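We moved here in September, my husband, our 2 girls and me, and I still can't get over how kind everyone has been! Our landlord, Benedek Gál, came over from Hungary as a student and knows just what it's like to land somewhere with nine suitcases and no friends. By dinner time he'd introduced us to half of Tessier Street.

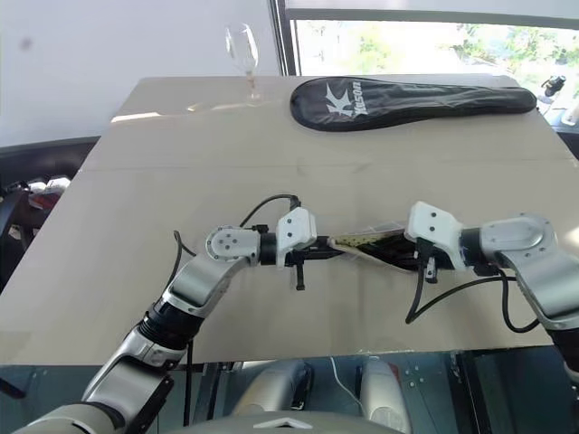
A badminton racket and a wine glass on the table

My mom is 2,645 miles away now, and I miss her like crazy, but she calls every morning while I'm making coffee. The girls fight over who gets to tell her about school first – there's a lot of yelling.

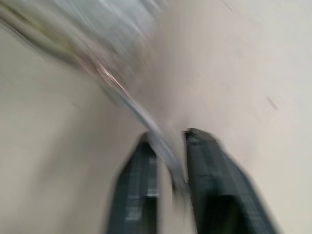 She's coming to stay for nearly three weeks in the spring, and my half brother is flying in too. I haven't had both of them under one roof since my wedding! The girls want to take everybody to the lake at Watach and I want to cook for the whole street, so now I need to borrow chairs.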